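A Thursday at the Padamero Farm Policy Days

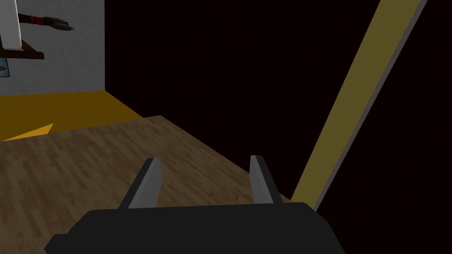

Why I went

I grow onions and seed potatoes together with my brother-in-law, and for two years I also write a short piece now and then for the newsletter of our growers' association. In November the association had one free place for the Padamero farm policy days, and the chairman, Wouter Bosman, asked me if I would go on the Thursday. I said yes before I had looked at the distance. It is a drive of 267 kilometers, and I left home when it was still dark.

The Padamero hall stands outside Udadier, next to the old sugar storage. I had been there once before, for a machinery auction, and I did not recognize it. They have put a new entrance on the side of the canal, and the parking is now behind the building. If you come with a trailer, as the man before me did, you must go around by the weighbridge. There is a sign, but it stands after the turn.

The morning session

The first talk was at half past nine and was about the new rules for crop insurance support. The ministry wants to pay a part of the premium only to farms which insure all their arable land, and no longer field by field. For a farm like ours this is a serious matter. We have some heavy fields near the river where the premium is high, and some lighter fields where we have never claimed anything. Until now we insured the river fields and took the risk on the others.

The official who explained it was friendly and spoke clearly, but she could not say from which season it will apply. The text is still in discussion, and the budget vote was moved already two times. A dairy farmer behind me asked what happens if a farm rents land for one year only. She wrote the question down. I heard the words "we will come back to this" quite often that morning, and I had the feeling that she did not like to say them.

After the coffee there was a panel with four people about the length of the next support program. Two of them wanted to extend the present program by one year, so that farmers know where they are before the spring. The other two were afraid that one year will become three, as it happened with the drainage scheme. I found both sides reasonable. My own opinion is that an extension is better than a gap, but I would like to see the end date written in the law itself.

What I would have liked is a simple sheet of paper with the present rule on the left and the proposed rule on the right. I asked for it at the desk and they said that the slides will be on the website.

Lunch and the stands

Lunch was soup and bread with cheese, included in the ticket. The ticket costs 36 euros at the door and 28 if you book it before. I mention this because two neighbors have asked me already.

In the long hall were the stands. I had expected mostly machines, but this year there were more advisers, banks and software companies. I spoke for a good time with the people from Schouten, who do the soil samples for several of our members. They told me that the waiting time for results in the autumn should become shorter, as they have taken a second building. They also explained how the samples must be labeled if the new nutrient reporting goes through as planned: one number per parcel, the same number as in the support application. If you use your own names for your fields, as my brother-in-law does ("the long one", "behind Aunt Griet"), it is wise to make a list this winter.

At the stand of Tundovine I looked at their program for keeping the farm records. You enter a treatment or a fertilizer date one time, and it fills the different forms. It looked well made. The young man who showed it to me was honest that the forms for next year are not in it yet, for the reason that they do not exist. The price depends on the area, and he promised to send me an offer. I will put it in the next newsletter if it is interesting for the smaller farms.

The afternoon

At two o'clock you could choose between three rooms. I took the one about water permits. It was the smallest room and it was too full; more than 20 people had to stand along the wall, and I was one of them.

This was for me the best part of the day. A lawyer went through the permit application page by page and told us where the mistakes are usually made. The most common one, she said, is that the well depth in the application is different from the depth in the old drilling report. The water board then sends everything back, and you lose your place in the line. I called home in the break to ask where our drilling report is. It took some time, but it was found – in the folder with the tractor papers.

There was also a discussion about pumping bans in dry months. Some growers wanted a fixed date, so that they can plan. Others wanted to look at the water level each week. The man from the water board defended the weekly way and got not much applause, but he stayed afterwards to answer everybody, and I respect this.

Practical points for who wants to go next year

Book before and print the ticket, for the scanner at the door had trouble with telephones. The rooms are cold in the morning. The afternoon sessions cannot be reserved, so be there ten minutes early, especially for water. The last shuttle bus to Udadier station leaves at a quarter past five, and the closing talk ends at five, so there is not much time for the coat room.

I did not stay for the closing talk myself. I wanted to pass the bridge works before the evening traffic, and was home a little after eight. My notes on the water permit session are longer than what I have written here. Members who want a copy can ask me or Wouter Bosman at the next meeting – please bring your own drilling report if you have questions about it.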